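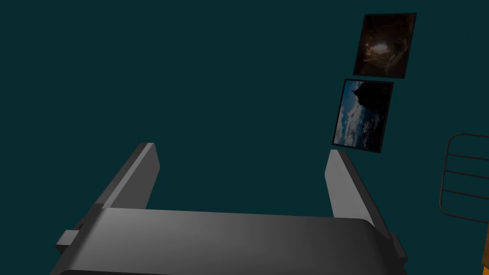

Lasdale Makers – Robotics & Simulation Group – Members' Board

Thread: Gripper won't close in sim after update

wendik_fan
So I've lost my whole Friday evening to this. Running our pick routine in the simulator, wrist view on, and the fingers just sit there wide open. The close command goes out, the log says it was accepted, and the arm carries on to the drop-off spot with nothing in its hand. No error at all. It's the Wendik arm model with the Heitmann gripper, same setup we've used since the start of the year. I ran it 122 times in a loop overnight before the update and never had a bad one. Anybody else?

Knut Buschmann
Did you check the joint limits? When I moved to the new version mine got wiped back to defaults. The controller thought open WAS closed, so it reported success and moved on.

wendik_fan
Checked those first, they're fine. I can drag the fingers shut by hand with the slider. It's only when the routine sends the command that nothing happens. 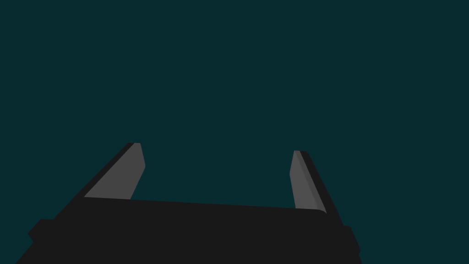 Wrist view at step 1,005, after the close command was sent. Still open.

iman_f
Ok that's a good clue, thanks. I'd bet on the force setting. If it came through as zero, the controller takes the command happily and then pushes with nothing. Ask me how I know – I spent a weekend on the same thing in June. Look in the gripper file and see if max force is blank.

Knut Buschmann
Possible, but a blank should throw a warning on load. I still say limits. The slider skips the controller completely so it doesn't prove much.

iman_f
It SHOULD throw a warning, sure. Mine didn't.

Waltraud G.
Can I be the grump for a minute? I don't much care which setting it is. What bothers me is that the routine carried on. If that had been the real arm in the Vekier cell it would have driven to the drop-off and then gone back for the next part on top of the one it missed. There has to be a check on finger position before any move away from the pick. Please don't load this on the hardware until there is one.

nimal_d
Bit harsh, it's a sim bug. The real gripper has its own grip sensor.

Waltraud G.
And who reads that sensor? I looked, and our routine doesn't. It waits 2 seconds and goes.

nimal_d
Huh. Ok, fair. I thought Sieglinde put that in.

Sieglinde D.
I did, on my branch, and it never got merged. I'll dig it out tonight. It tries the grip 3 times and then stops the arm where it is and puts up a fault.

wendik_fan
Back again. iman_f wins, max force was blank! Put the old number back in and the fingers close on command. Knut, you were half right, one of the limits had changed too, but putting that back by itself made no difference.

Knut Buschmann
I'll take half :) Still think somebody should report the missing warning.

wendik_fan
Will do. And Waltraud, I've pulled the routine off the cell computer until Sieglinde's check is in and I've tested it with the force set to zero on purpose.

Waltraud G.
Thank you. Leave the bad gripper file somewhere we can all get at it, please.

Recent threads
Wendik arm drifts on long runs
Where did the spare e-stop go?
Heitmann finger pads – which glue?
Sim runs slow with shadows on

Contact the board admins | © Lasdale Makers | Back to top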